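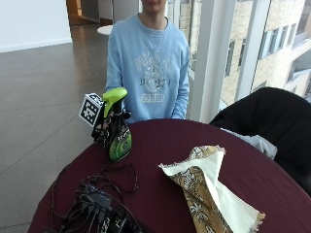 Chapter 5
Surface Tension and Why Wet Things Cling

Fill a clean glass with water right up to the rim, then keep going, one drop at a time. The water climbs above the edge of the glass and sits there in a low dome, bulging but not spilling. Try it before you read any further! Most people expect it to run over at once, and most people are surprised by how long it holds.

What keeps the dome in place is surface tension, and it is one of the most enjoyable ideas in this whole book, partly because you can explore nearly all of it at a kitchen sink. It explains why rain gathers into beads on a waxed car, why a tent can let in water where you touch the inside of the cloth, and how a pond skater gets across a pond without sinking.

You met the basic picture in Chapter 3. Molecules in a liquid pull on one another. Deep inside a glass of water, each molecule has neighbours on every side, and the pulls more or less cancel out. At the surface there are no water molecules above, only air, so a molecule there has fewer neighbours to hold on to. It costs energy to put a molecule at the surface, and so the water settles into whatever shape gives it the least surface for its size. Left alone, that shape is a ball (this is why small drops are so beautifully round).

Water pulls on itself more strongly than most everyday liquids do. Cooking oil and alcohol both have a much lower surface tension, and Section 5.2 sets out how to compare them using a dropper, a coin and a good deal of patience.

Soap changes everything. One end of a soap molecule is drawn to water and the other end avoids it, so soap crowds into the surface and weakens the pull there. Water with soap in it spreads out and creeps into the gaps between the threads of a cloth, where plain water might stay in beads.

By the end of the chapter you should be able to explain why drops are round, measure surface tension with a wire loop and a balance, and predict whether a liquid will bead or spread on a given material.

Before you start
Look back at your notes on forces between molecules.
Find a steel paper clip, a bowl and a fork. You will need them for Activity 5.1.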